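In Conversation: Petronella Mkhize on Writing for the Voice

Published 23 June 2021

Petronella Mkhize joined the Misance Literature Programme as writer in residence in September, following the publication of her second collection of poems, Sudora. She has since led the programme's open workshops and edited its annual anthology of new work for performance. She spoke to Touran Rashti, the programme's publications officer, about her early reading, her teaching and the long poem she is now completing.

Mkhize did not come to poetry through school. Her grandmother recited hymns and family histories in the kitchen, and she learned a good many of them by heart before she could read them. "I thought of a poem as something a person carried about," she said. "It was a surprise to me to find them lying flat in books. I remember feeling rather sorry for them."

Her first public reading took place in the upstairs room of the Yazdani, a small arts venue which has run a monthly evening for new writers for many years. She read three poems and forgot the ending of the last. The host, Ekkachai Sukprasert, invited her back the following month on the condition that she finish it. "He was quite serious," Mkhize said. "I went home and wrote a different ending, and that is the one in the book." 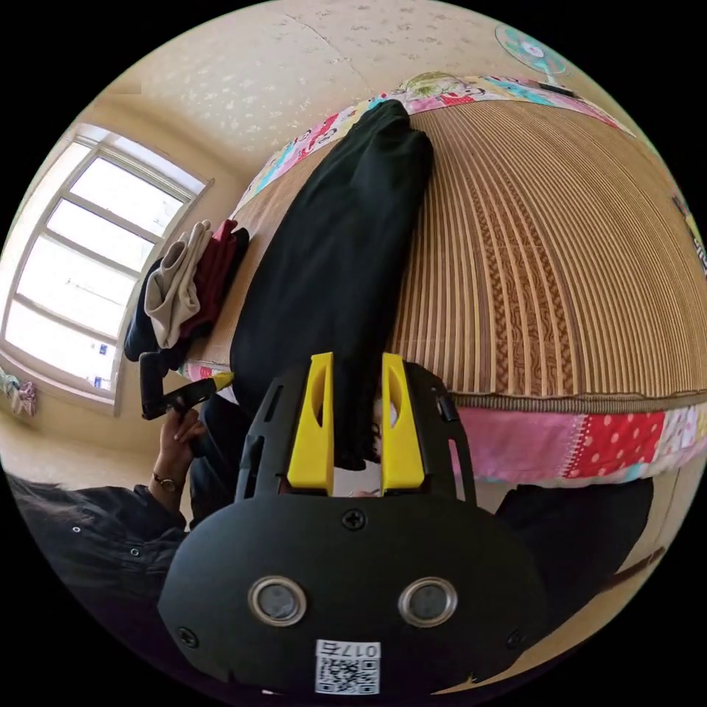 The Residency

The residency requires its holder to give 25 workshops over the year, all of them free to attend. Mkhize chose to divide hers between the main library and the Dorex community hall, where the programme had not worked before. Each session begins with reading aloud, and participants are asked not to apologise for their work before they share it.

"People will spend two minutes explaining why the poem is no good, and then read for one minute," she said. "I ask them to give us the three minutes of poem instead. Some of them find that very hard. I found it hard myself."

She spoke warmly of her co-tutor, the playwright Chiến Ngô, who takes the sessions on dialogue. Ngô asks each writer to hand a page to a stranger and listen to it read without comment. Mkhize now uses the same exercise with her own drafts - usually at a point when she believes them to be finished. "You hear the line that you have been protecting," she said. "It is nearly always the one you were proudest of."

The anthology drew 615 submissions, a higher number than in any previous year, and 30 pieces were selected. Mkhize read every entry with a second editor, Pouran Rostami, and the two did not discuss their choices until both had completed a first list. They agreed on fewer than half. Mkhize described the meetings that followed as courteous and very long.

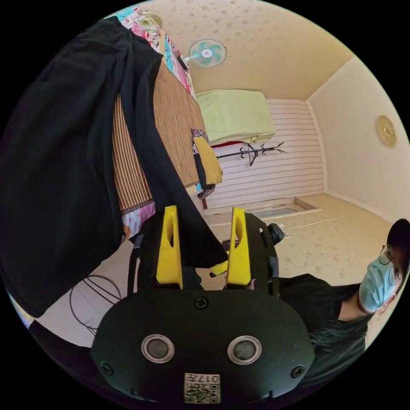

Asked whether writing for performance differs from writing for print, she was cautious. She does not regard the two as separate crafts, although she accepts that an audience cannot turn back a page. "If a listener loses the thread, it is gone, and so I repeat things more than I used to. I was taught that repetition was a fault. My grandmother would have had nothing to say without it."

Her present project is a single poem, which stood at 1046 lines on the morning of our conversation. It concerns a ferry crossing and is spoken by several passengers in turn, among them a child and a retired customs officer. Mkhize expects to cut it considerably. She has read sections of it at the Yazdani, where the customs officer has proved more popular than she intended.

"He was meant to have one page," she said. "People kept asking me what happened to him after the boat docked, and I had no answer, so I had to go and write it."

The residency will be advertised again later in the year. Mkhize will remain with the programme as a visiting tutor, and she advises applicants to send work that they have already read aloud to at least one other person.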